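Cundlow Streets

Cundlow Streets is a set of short animation loops and still backgrounds made by Murakami, a small motion design studio that loves city corners a little too much. We build them between client jobs, and we're thrilled to finally share them!

The release has 3246 stills and 800 loops, each loop 8 seconds long. Everything was modeled in Bulden, our in-house scene builder, and colored by Gudrun Rathjen, who also drew the title cards.

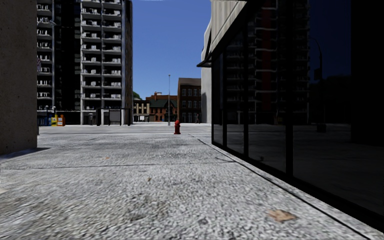 Sample still: speckled paving with a fallen leaf.

Folders
stills/ has the backgrounds, sorted by street
loops/ has the animation, with matching names
cards/ has the title cards as layered files

Please remix, recolor and draw all over them — that's how our own shorts get started. Credit the studio somewhere in your end titles and send us a link, we watch every one.

Known problems
Loops under Protel/ stutter on the last step in older players. A fix is coming in April. The first 3000 stills use the old naming, so run rename.py before mixing them with the rest.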